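We use cookies to remember your settings and to see which pages of the guide get read. Accept | Manage choices

Section 4. Teaching a task by remote control in the practice room

By now you should have Oveck installed, the hand controller paired, and a fresh cup of something next to you, since a first teaching session always takes longer than people expect. In this section you will steer the simulated arm yourself, and Oveck will keep a record of every move so that the policy trainer can learn from it later. Please don't worry about being graceful. Dilani Matubbar wrote the first draft of these steps after a long week in March, and she would want me to tell you that her own early recordings were pretty wobbly too.

1. Open the practice room and choose Assembly Table from the list. Give the parts a moment to settle before you touch the controller – they are dropped onto the table from a tiny height when the room loads.

2. Switch to the overhead view and get to know the layout. Find the long wooden rail first, then the smaller parts, and decide which one you will go for.

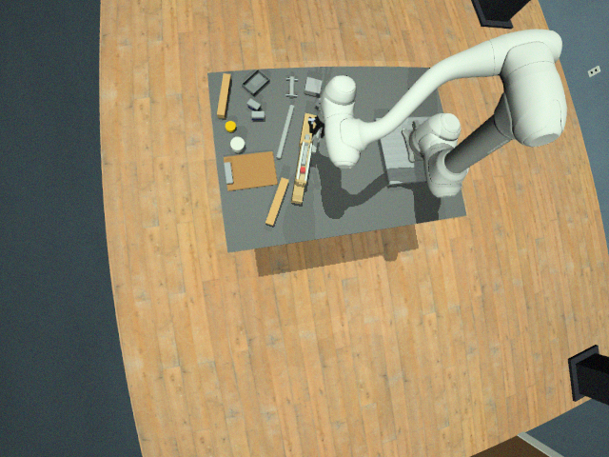
3. Squeeze the grip button and hold it. The arm follows your hand only while the button is held, so you can let go at any time, move your own arm back to somewhere comfortable, and squeeze again to carry on.

4. Set the motion scale to 80 percent for your first few tries. You can bring it up later, once your hand and the gripper feel like old friends.

Note: If the arm drifts when your hand is still, put the controller down flat on the desk and run Zero Controller from the Tools menu. It takes a few seconds and your parts will stay where they are.

5. Press Record. Bring the gripper over the part you have chosen, stop, and then come straight down. That little stop matters more than you might think, and it gives the trainer a clean place to divide the approach from the grasp.

6. Close the fingers slowly with the trigger. If the part slips, keep recording and try again. One or two recoveries in a set are very welcome, and Ruwan Roy, who looks after the trainer, asks for them in nearly every batch.

CAUTION: Do not push down hard against the table or the rail. The simulator will let you do it for a while, and then the parts may jump. A demonstration with a jump in it should be thrown away.

7. Change to the side view before you set a part down. Height is very hard to judge from overhead, and most of us have let go of something too early at least once. 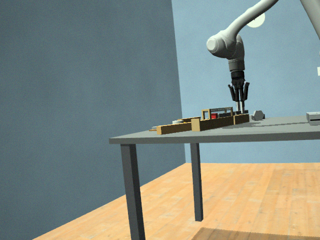
Do I have to finish the whole assembly in one recording?
Short recordings are fine, and we would rather have them. Record one pick and one placement, press Stop, and begin the next from wherever the arm happens to be.

8. Press Stop and watch the replay all the way through. Keep it if you would be happy to see the arm copy it, and press Discard if you wouldn't.

9. Repeat until you have 16 good demonstrations of the same step, moving the starting position of the part a little each time. Then choose Send to Trainer and go stretch your legs.

Note: Recordings longer than 400 seconds are split into two files. Both halves are kept, and you don't need to join them.

Was this page helpful? 12 people said yes
Share | 3 comments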